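Hand comparison on the two-arm bench: first results
February 17, 2020

The manipulation group has finished the first round of its end-effector comparison. The question was whether the five-finger hands bought last year should stay on the two-arm bench for soft goods, or whether we go back to the parallel grippers and keep the hands for demonstrations. Tariq Janjua ran the trials with Shewit Gudeta. Liya Workneh wrote the scoring sheet.

Two hand controllers were compared on the same pair of hands. Gistent is the position controller we have used since the bench was built. Skestel is the newer one, which closes each finger until the motor current reaches a set limit and then holds. The parallel grippers were run under their own driver as a baseline. All three setups used the same arm trajectories up to the pre-grasp pose. After that, the operator had control.

The object set was picked to be unpleasant. Rigid blocks tell us very little at this point, and all three setups handle them. Thin sheet, film, cloth and anything inflated are where the differences show up, particularly when both arms have to hold the same item and keep some tension in it without pulling it out of the other hand.

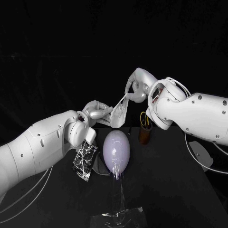
We logged 308 grasp attempts over 12 sessions. An attempt counts as a success if the item leaves the table and is held for 3 seconds. Two-arm attempts also require that neither side lose its grip during that time. Attempts stopped for a communication fault were thrown out and repeated, and they are not in the total.

On single-arm picks of cloth, the parallel grippers did best. The jaws can be driven into the table surface with a little compliance and will bring up a fold nearly every time. The fingers on the hands arrive at a shallower angle and tend to push the cloth ahead of them. Shewit got better results by bringing the thumb in first and leaving the other fingers still, and that sequence is now saved as a preset.

On sheet material held between two arms, the order reversed. With the hands, a corner can be pinched from above on one side and from the edge on the other, and the wrists do not have to match. The parallel grippers need the jaw planes close to parallel or the sheet creeps out at the corner. Skestel was clearly ahead of Gistent here. Gistent closes to a commanded angle, and if the sheet has bunched up between the fingertips, that angle is wrong.

Inflated items were poor on all setups. The current limit in Skestel is too coarse at the low end - the smallest step is already enough to make the item roll away. Sumeya Wako is looking at whether the limit can be interpolated in our own code or has to be changed in the firmware.

One wiring note for anyone using the bench. A slack loop at the wrist caught on the forearm in 2 sessions and cost us a recalibration each time. Check cable clearance with both arms extended before enabling the motors, and again after any change to the home pose.

The second round is planned for April, with the Ocampo fingertip pads fitted to both hands. Liya Negussie has the pads and will swap them - please do not remove the current ones before then. Session logs and the scoring sheet are in the Skovley folder on the group drive.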